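Usadden Kitchen Notes
@usadden_kitchen

Flatbread thread. I have been making the same round of dough for most of the winter and I have opinions now, which is how you know it's gone too far. 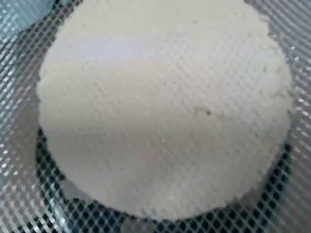
Prandis replied almost at once to say that a ragged edge means thirsty dough, add a spoonful of water and stop fussing.

Reader, I did not stop fussing. But I did add the water, to the next batch, and I'll get to that.

The recipe, for those who asked. 200 grams of flour, a good pinch of salt, a spoon of oil, and enough warm water to make it behave. No yeast. Yeast has needs and I already have a houseplant.

"Enough warm water" is the kind of instruction I used to complain about in other people's recipes. I have become other people.

I get the flour from Clenditz, the mill shop by the bus station. They sell it in a paper sack that leaks from a corner you will never find. There is a fine white trail from the front door to my counter and I've decided it's a design feature.

Kneading. The books say until smooth and elastic. My version is until the radio goes to ads. If the ads come early you get a bumpy bread, and I can live with a bumpy bread.

Then it rests under a bowl. Half an hour at least. I have skipped the rest exactly twice, and both times the dough sprang back at me like I'd insulted its mother.

Now the pressing. I do it by hand. I own a rolling pin, and it's a lovely rolling pin, and it currently holds the pantry door shut.

Start in the middle with the heel of your hand and work outward, turning the dough as you go. Everyone goes too hard at the center. You end up with a thin window in the middle and a fat rim, and then the center burns while the rim is still thinking about it.

The rim is where all my trouble is. The middle of a round will forgive nearly anything. The edge dries out while you're answering the door, and then it cracks when you press it, and then you have a bread with a coastline.

Things I have tried for the coastline, in the order I tried them: wet fingertips, oiled fingertips, ignoring it, pinching it shut, trimming it with a bowl (very pretty, left me with a sad little pile of scraps), ignoring it again.

Wet fingertips win. Just the fingertips, just the rim. If you wet the whole thing you've made paste and you'll be scraping the counter until 11 at night. Ask me how I know. Please don't ask me how I know.

Okay, Prandis and the spoonful of water. I made a batch as instructed. It was soft, it pressed out like a dream, the edge was smooth all the way around, and I was furious.

It was also harder to pick up. So there's your trade. Stiff dough cracks at the edge but goes where you put it. Soft dough looks gorgeous and folds itself in half in midair on the way to the pan.

I've settled on half a spoonful extra. Prandis considers this cowardice.

Pan: heavy, dry, hotter than feels polite. Mine came from a box marked HUAMÁN that was in the apartment when I moved in. The box also had a fondue fork in it. One fork. I think about that a lot.

Lay the round down, leave it alone. You'll want to poke it. It'll puff in patches and get brown spots, and when the top stops looking raw you flip it. If it puffs all over, tell everyone you know. It doesn't happen often.

Wrap the cooked ones in a clean towel so they stay soft. Do not stack them on a cold plate unless you like a damp bottom bread with a dry top bread, in which case we have different goals.

Somebody is going to ask about freezing. Yes, cooked, with paper between them. I tried freezing them raw back in December and got a single thick object that I used for a while to prop up the microwave.

Somebody else is going to ask about whole wheat. Swap in a little, add more water, let it rest longer, and expect a rougher edge. Swap in all of it and you have made a coaster.

What I eat them with: lentils, eggs, last night's anything, butter and salt over the sink. The butter and salt over the sink is the best one and I won't be serving it to guests.

Next up I want to try one with green onions pressed into it, so if you've done that without the onions tearing holes everywhere, replies are open. Prandis, you get one reply. Make it count.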